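4.2 Songs in the letters

The richest seam in the Begay collection is the singing. We had expected a handful of mentions and found them nearly everywhere: in letters home, in the margins of ration lists, in a pocket diary kept by a signaler who wrote down the first line of every hymn he heard through the winter of 1915 (and there were plenty of them!). Of the 564 letters we transcribed, 151 speak of music in one way or another. That is more than speak of the enemy.

Most of these mentions are short. A man will say that the lads sang going up the line, or that someone in the next bay had a mouth organ, and then move straight on to socks. But a smaller group, 19 letters in all, gives us the titles of songs and the places where they were sung, and these are a real delight to work with. They let us follow a tune from a billet behind the front into the support trenches and, in one wonderful case, back to a village hall in the following April, where the writer's sister played it at a concert for the wounded. She had learned it from the words he copied out for her, with two verses missing and a third that no printed songbook of the period contains. 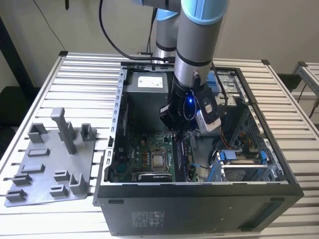
Hymns and music hall numbers turn up side by side, often on the same page, and the writers seem to see nothing odd in that. Earlier work on soldiers' songs has tended to sort them into the sacred, the sentimental and the rude, and to treat each pile separately. Our letters resist this sorting. The signaler's diary gives the opening of an evening hymn and, directly under it, a parody sung to the same tune by what he calls "the same good voices." We think the tune mattered to these men more than the words did, and that a familiar melody could carry grief one night and a joke about the cook the next.

A word on the carols, which many readers will be waiting for. Only 8 letters mention them, and all but one of those were written from rest billets, well away from the wire. We were a little disappointed at first – who would not be? – but the letters themselves soon cured us of it. One describes a barn near the farm the battalion called Dadico, a name we have not been able to trace on any trench map, where two companies sang by candlelight until the candles were called in. The writer adds that he was happy, underlines the word, and asks for more tobacco.

Figure 3 gives the number of song mentions by month, set against the battalion's time in and out of the line. The peaks fall during rest periods, as one might guess, but there is a second and smaller rise on the days just before a relief. We return to this in Section 5, where the same pattern shows up in the Irkance papers.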